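Notebook, tour kit workshop
February 14, 2020

Carried on with the kit for the coast and crater day tour. Korkor wants everything packed before the first group, which is 18 people in two minibuses. Kobina has the route sheet and I have the gear list.

Route first. Kobina drove it again with the Fiadzo minibus and the farm stop is still the problem. The lane is 115 metres from the road to the gate and there is nowhere to turn at the end, so the second bus has to wait at the church. Javiera suggested swapping the farm and the lighthouse so that the buses arrive at the farm one after the other. Tried it on paper. It costs 5 minutes at lunch and fixes the gate. Will ask the farm if they mind the later time.

Waterproofs: the Brusetti jackets arrived, two sizes short. No large at all. Emailed Bernardo, no answer yet. The old Zestow ones will do as spares, but the zips need waxing and one hood toggle is missing. Put the good ones on the left rail, spares on the right. Please don't mix them.
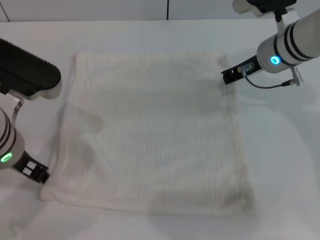
Ribbed cloth, off-white, laid out on the white table.

Boat tickets: the harbour office now wants names the evening before, with ages for under-twelves. Akua is changing the booking form. Until that is done, whoever takes the phone writes the ages in the margin of the day sheet. Last season we had two children on the wrong ticket and paid the difference ourselves.

Leaflets: proof back from the printer. The map has the crater path on the wrong side of the stream and the lighthouse is spelt two ways. Marked both in red. Order stays at 1,000, folded, not stapled.

Wukitz radios: charged all of them overnight. Handset four drops to half after nearly an hour, so it stays in the office. Channel two is clear as far as the headland, then crackles. Channel six was no better.

To do
Ring the farm about the later stop
Chase Bernardo for the large jackets
Wax zips
New toggle
Send leaflet corrections back to the printer
Kobina to redo the route sheet once the farm has replied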